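Re: Prellus entry, are we really calling this done?

harb_bench
Read the Clellodville club's writeup for the table clearing task. They claim 285 good runs out of 549, all in sim. So it fails nearly half the time and the headline is "working system". What am I missing?

notburga_r
You're missing that they're students and they published the failures. Last July's winner gave us one video and no numbers.

harb_bench
Fine, but sim glass doesn't slip and sim glass doesn't break. I'd take 20 runs on a real table over all of that.

gutia_fan
Real table costs money. Our club has 3 people and one arm that faults when you look at it.

L. Urrutia
I help with the Clellodville team. Leandro, hi. The split matters more than the total. Cups are mostly ok. Bottles are where it goes bad, because the approach comes in from the side at neck height and if the wrist is a bit off you knock it over. This is the setup we keep arguing about:

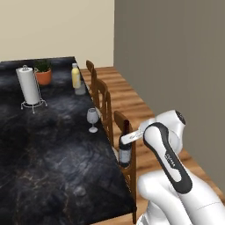 Half the team wants to grab lower on the body. I don't buy it, the fingers have less room down there and you start hitting the glassware next to it. We haven't tested it properly though, so take that for what it's worth.

harb_bench
So you're rejecting the fix without running it?

L. Urrutia
Pretty much, yeah. It's on the list for after exams.

notburga_r
Run both and post the logs. I still think the neck grab is wrong.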